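Picking a plain background for your slides
Posted by Shewit Ambaye, June 6, 2023

Quick one. I keep getting asked how I set up backgrounds for the Dridumthorpe evening class slides. No fancy software. Any slide program will do it.

Short version – one flat color, darkish, nothing on it. Gray with a bit of blue in it is my default.

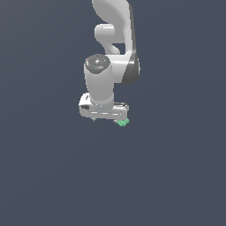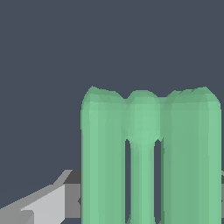
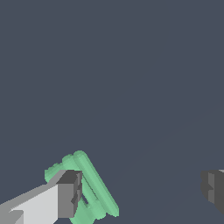
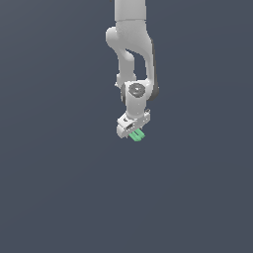

Renders. Slate gray background in the first, third and fourth.

What you do:

1. Open a new deck. Blank one. Skip the templates, they all have swooshes.

2. Go to the master slide. Not slide one – the master. If you color slide one only you'll be doing it again for every slide. Ask me how I know.

3. Background, solid fill, custom color. Drag towards blue, then pull the brightness down till it looks too dark. Then back up a little. Write the color code down somewhere, you will want it agian.

4. Text. Off-white, not pure white. Pure white glares on the old Fonora projector in room 19 and probably on yours. Headings can be the same color, just bigger.

5. One accent color. Pale green works, so does a soft yellow. Red on dark gray is unreadable from the back row. Don't.

6. Pictures. Light subjects sit best on dark. If your picture has a white box round it, crop tight or find another one. Thin border if you're stuck.

7. Save it as a template. I called mine Joker becuase it goes with everything. Then save a copy somewhere else too.

Printing – switch to a white background first. Handouts in dark gray eat toner like crazy. Most programs have a grayscale or "pure black and white" option in the print window, use that.

Test it in the real room if you can. Lights on, blinds open, stand at the back. My March deck looked great on the laptop and was mud on the wall. Brightness up two notches, fixed.

Old decks: paste the slides into the new template and pick "use destination theme". Took me one evening for 103 slides, and a few charts still had black labels on dark gray. Check charts by hand.

Will do fonts next time.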